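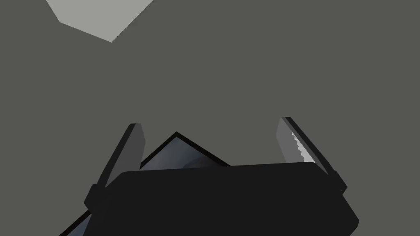
Fingers apart in the Torner simulator

I have cleaned holiday flats for money. It was a long time ago and I wasn't very good at it (I once hung a whole set of curtains back to front), but I remember the worktops. You'd walk in and every surface would have a scatter of somebody's odds and ends, and before you could so much as wet a cloth you had to decide about each of them. Bin, drawer, lost property? Multiply that by a day's worth of kitchens and you'd go home cross with teaspoons.

So when I heard that Torner, which looks after around 500 short-let flats, was getting a two-armed robot ready to do the surfaces, my first thought was lucky them and my second was hang on, what happens to the cleaners?

I went to find out. The robot is called Flunar, and for now it does most of its learning on a computer. They build a room in software, put things out on a table or a counter, and let it have a go. Then they move the things and let it have another go. In December alone it went through 3036 of these practice runs, which makes me feel tired just typing it. You can pull up a chair and watch, and I did, for much longer than I'd planned! It's oddly like watching someone else do a jigsaw. You lean forward. You want to help.

What surprised me was who else had pulled up a chair. I'd pictured a room full of engineers, and there were engineers, but there were also two cleaners from the flats, on full pay, whose job that week was to shout at the screen. I'm exaggerating, there was very little shouting. They would say things like "you'd never pick that up from there" or "leave the book, people hate it when you shut their book", and somebody would type it in. 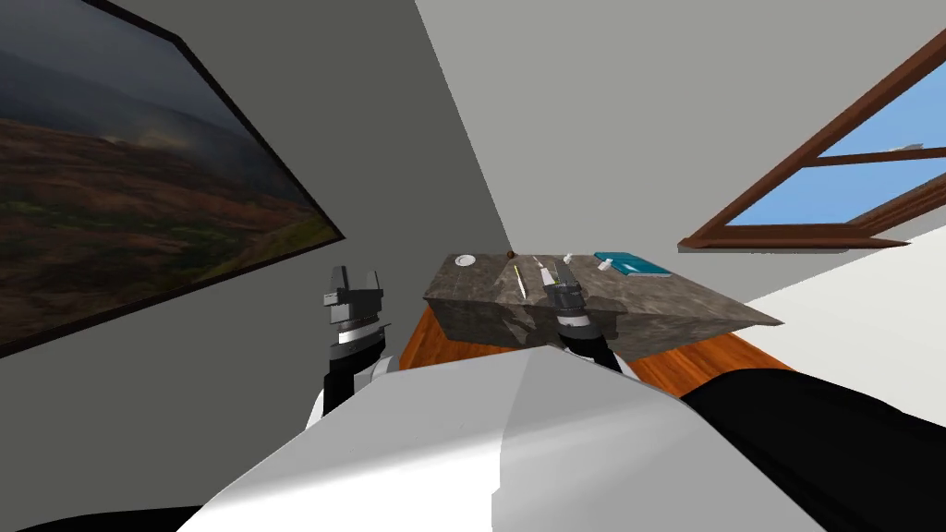

Raffaele Caputo told me over a very strong coffee that he'd signed up for this expecting to be training his own replacement, and that he still isn't certain he isn't. He likes the work, he said, and he likes sitting down. But he used to finish a kitchen and know it was finished, and now he spends whole mornings on one table that doesn't exist, and he goes home not quite sure what he's done all day.

I found that hard to answer, so I ate a biscuit.

The rota is where the change has already landed. Under the old pattern you had a list of flats and you were done when the list was done, and if you were quick you got your afternoon. Torner has moved the people on the trial to fixed shifts, and opinion in the staff kitchen is split right down the middle. Those with small children mostly love it. The fast ones feel robbed, and I can see why, having been a slow one who used to envy them terribly. There's also a new pay grade for anyone who does training days, and some grumbling about how you get picked for them.

Then there's the question of knees. Nearly everyone I spoke to brought up knees, or backs, or wrists. If a machine takes the tabletops, what's left is baths, ovens and the floor behind the loo, and those are the bits that hurt. The managers say they know this. They have promised to look at how many bathrooms land on one person in a shift, and I've asked them to let me know when they've looked.
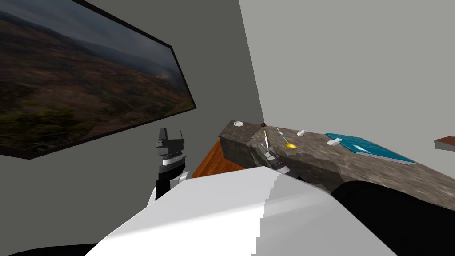
My old supervisor at Bouchard, the lettings firm I worked for, could do a kitchen while holding a phone conversation, and I used to think that was just speed. Sitting in on the simulator I realised how much deciding she was doing as well. Take the counter they had up on the screen: a small white dish all by itself at the far left end, a bright yellow spoon over towards the front edge. Do they belong together? Is the dish clean and put out on purpose? She'd have known from the doorway. I asked what Flunar is told to do when it isn't sure, and the present rule is to leave the thing alone and flag it for a person, who then comes in and decides. More walking, then, and fewer teaspoons.

The first real flats will be in the Dirno building, with a cleaner present for every visit. Raffaele has put his name down. He wants to see it do an actual kitchen, he says, preferably one with toast crumbs.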